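Open day at Živković, Dedbridge

Got back late, feet hurt, typing this up before I forget it all. Živković have been tuning fast estates and the odd coupe out of the same units in Dedbridge for years and they open the doors once a year, in April normally, pushed back to 10/10/2026 this time because the new dyno wasn't in. Free entry, two quid for parking, went to the air ambulance.

Went up with Abena Abugri, who did the driving. Her car, a supercharged hatch with far too much camber, got waved into the display area by mistake and we didn't argue. Parked next to a wide-arch estate in matt green with a number plate I won't repeat.

First stop the engine shop. Smaller than I expected. 4 benches, 2 of them with V8s on in bits, both going up to bigger turbos with the inlet redone. The chap showing us round had a head in his hands and was talking about port shapes faster than I could write, so I have a page of notes that says "short side radius!!" and nothing else. What I did get – they won't sell a turbo kit on its own any more. You bring the car, they do the gearbox and cooling as well, or you go elsewhere. Somebody behind me muttered about the price of that. Fair enough, it is a lot.

Dyno next. Queue out of the door. They ran a demo car up three times, and the noise in a brick room is something I felt in my teeth. Ear defenders were in a box by the entrance and had all gone by the time we got there, so bring your own if you go next year. Third pull was 37 horsepower up on the first, which set everyone off arguing. Map change between runs, they said. Abena reckoned they'd held the first one back for show. Couldn't tell you. 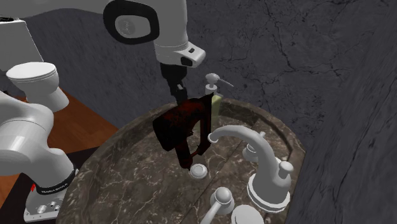
After that a burger (fine, onions burnt) and over to the Kivisance stand, who make the brake kits. Liked these people a lot. They had a used disc off a track car cut through the middle so you could see how the vanes run, and a new one next to it, and they let you pick both up. The old one had cracks you could catch a nail on. Asked if the big kit goes under a standard 19 inch wheel and got a straight no, depends on the spoke, bring the wheel and they'll offer it up. More of that please.

Bukitz were there with exhausts. Less keen. Four tips on a diesel van, why. The valved system on the silver saloon did sound good though, quiet at idle and then properly rude from three thousand up. Welds very tidy where I could see them. Didn't get a price, the lad went off to find a list and never came back.

Passenger rides were the thing most people came for. 9 slots in the morning, names in a bucket, neither of us got one. Afternoon was first come first served and we stood in line long enough to get Abena in the back of the long wheelbase one. Not the quick one but still daft. She came back grinning and said the ride is much softer than it looks, it sort of floats until you ask it to turn and then it just goes. I beleive her. From the fence it was all tyre smoke and applause.

Moans. Signs were rubbish, we walked past the trim shop twice. When we found it they were packing up, which was a shame as the seats in there looked better than anything outside – proper stitching, no silly logos. Tannoy couldn't be heard over the dyno. And the raffle was drawn an hour early, so half the people holding tickets were in the ride queue.

Good bits: the staff talk to you like you might know something, nobody was selling very hard, and you can get right up to the cars. I had my head under three bonnets and no one minded. One had an oil weep round the cam cover on a show car, cheered me up no end, mine does that.

Back roads home, got stuck behind a horsebox. Will put up the rest of my dyno notes when I can read teh handwriting. If anyone got the torque figure off the last run of the day, stick it in the comments, I only heard the cheer.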